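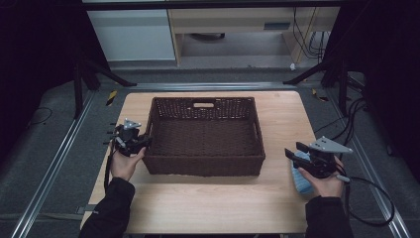

Conneely hat nach der ersten Vorstellung unserer Ergebnisse eingewandt, dass der Rückgang des Korbflechtens in den Dörfern um Asberg nicht allein aus den Preisen der Importware zu erklären sei. Er verwies auf die Weidenflächen, die schon vorher verpachtet worden waren, und fragte, warum die Pachtverträge in unserem Material fehlen. Dieser Einwand ist berechtigt, und wir haben ihn in der vorliegenden Fassung berücksichtigt.

Abb. 6: Rechteckiger Korb, dunkelbraun, mit ovaler Grifföffnung in der Wand.

4.2 Pacht und Rohstoff

Für die Gemeinde Asberg sind die Verträge in zwei Heften überliefert. Das erste Heft nennt nur die Namen der Pächter und die Höhe der Zahlung, das zweite auch die Lage der Fläche. Ein Händler der Firma Dralico kaufte dort jeden Winter bis zu 500 Bund ungeschälte Weide und zahlte erst im Juni. Für die kleinen Werkstätten war diese Frist schwierig, denn sie mussten den Rohstoff sofort bezahlen und hatten im Frühjahr wenig Bargeld. In Nenine dagegen blieb das Ufer im Besitz der Familien. Man schnitt dort gemeinsam und verteilte die Ruten nach der Zahl der arbeitenden Personen.

Der Unterschied zeigt sich auch in den Formen. Die Werkstatt Mujić, deren Rechnungsbuch wir auswerten konnten, gab den runden Erntekorb fast vollständig auf und fertigte danach vor allem rechteckige Körbe für den Haushalt (vgl. Abb. 6). Solche Körbe lassen sich im Regal besser stapeln und wurden vom Zwischenhandel bevorzugt. Im besten Jahr verzeichnet das Buch 700 verkaufte Stück, 15 Jahre später bricht es ohne Abschluss ab. Ob die Werkstatt zu diesem Zeitpunkt geschlossen wurde oder ob nur die Buchführung endete, können wir aus den Quellen nicht entscheiden. Die Angaben zu den Löhnen behandeln wir im nächsten Abschnitt.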